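4. Handling cloth safely with two arms

Step 1. Before a towel goes anywhere near the grippers, set the speed limit to 30 percent, and please keep your own hands well back. 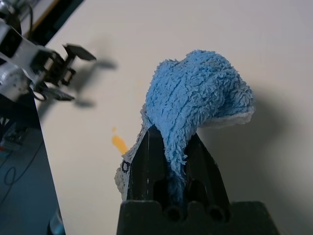

Step 2. Let one arm take hold first, and leave the other one open until the grip has settled. Take your time here, dear reader!

Caution: keep loose cables clear of both elbows.
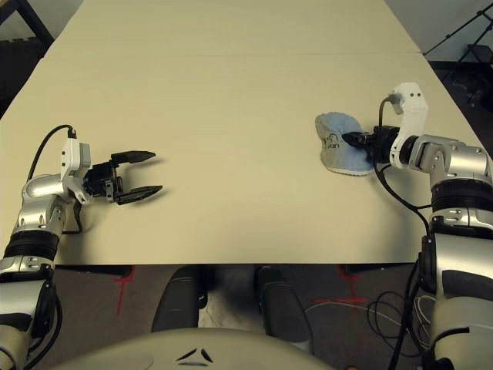

Emmanuel Obura adds that at Skodthorpe they stop after 8 folds and check the finger pads.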